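Notes > Equipment > Budget planning

Setting a Budget for the Kitchen Station

5th February

The planning round for the household manipulation work closed this week, and I am recording the decisions here while the figures are fresh. The request covers one arm, one mount and the fixtures for the kitchen station. The arm is to be the Piko, quoted at $3955 by Sidulero with delivery included. The mount and cabling add $1161. Both quotations are valid until October.

Brunello Martinelli reviewed the Ueda arm as an alternative. It has the longer reach, but its base requires a floor plate, and the lease does not permit drilling. The matter was therefore settled before price was discussed.
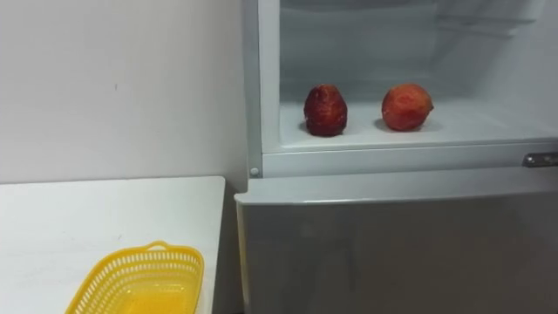 Refrigerator with its upper compartment open, two red fruits on the compartment floor, and the yellow basket on the table.

Reach is the measurement that governs the purchase. The transfer from compartment to basket must be completed without moving the base, and I have asked Stamcombe to confirm 80 cm of usable travel in writing -- the data sheet gives only the maximum extension. Payment will not be released until that letter is on file.

Fixtures are a minor line. Baskets and a small table can be replaced from general supplies, and I have left them out of the capital request. Spare gripper pads have been included at 2 sets, a quantity I expect to revise upward. Training hours remain unfunded and will be submitted separately.

The remaining question is the service contract. Sidulero offers one year or three, and I have requested terms for both.

Recent posts
Comparing lease and purchase terms
Notes on the Ueda demonstration
Storage for spare parts
What the mount quotation leaves out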